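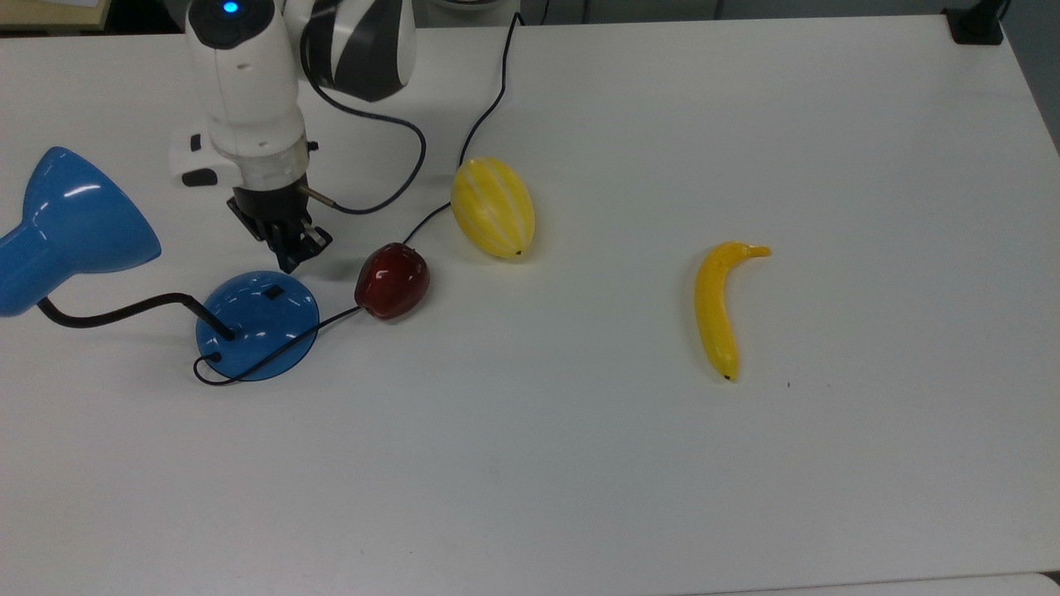
Dorin Husar swears by a barely damp cloth for a desk lamp, and says spray cleaner should never go near the switch. I agree with him on both counts. Most of the trouble people have with a small gooseneck lamp comes from too much liquid or too much bending.

Cleaning the shade

Unplug the lamp and let the bulb cool for 15 minutes. Wipe the outside of the shade from the narrow end down to the rim. Glossy plastic or paint shows every streak, so go over it again with a dry cloth. An old cotton T-shirt works well. Paper towels can leave fine scratches.

Do the inside of the shade too. Dust in there cuts the light more than you would think. Take the bulb out first if it unscrews.

The neck

Dust settles in the grooves of a flexible neck. Use a soft toothbrush, dry, and turn the lamp as you go. When you aim the light, hold the base down with one hand and bend the neck in a wide curve. Sharp bends right above the base are what wear it out. If the shade droops after you let go, check for a loose collar before you buy a new lamp.

The base and switch

Go around the switch with a dry cotton swab. On a see-through base, grime shows up where the stem goes in, and a swab gets that as well. Some of what looks like dirt is just the fitting inside, so don't scrub at it.

The cord

A thin cord wandering over the tabletop gets caught on everything. Run it off the back edge and hold it with a clip. Keep loops loose. Don't wrap the cord tightly around the base for storage, and don't set a fruit bowl or a stack of books on it. If it feels stiff or you find a nick, stop using the lamp.

How often

I dust mine every 2 weeks and do the full job in July, when the windows are open and everything gets gritty.

Comments

Floarea Rusu: A bit of felt under the base stopped mine from sliding. Cut it a little smaller than the base so it doesn't show.

Ariel Manalastas: What about sticker glue on the shade? Rubbing alcohol left a dull patch on my old one.

Reply: Try cooking oil. Leave it on for 5 minutes, wipe, then wash off the grease with a drop of dish soap on a damp cloth.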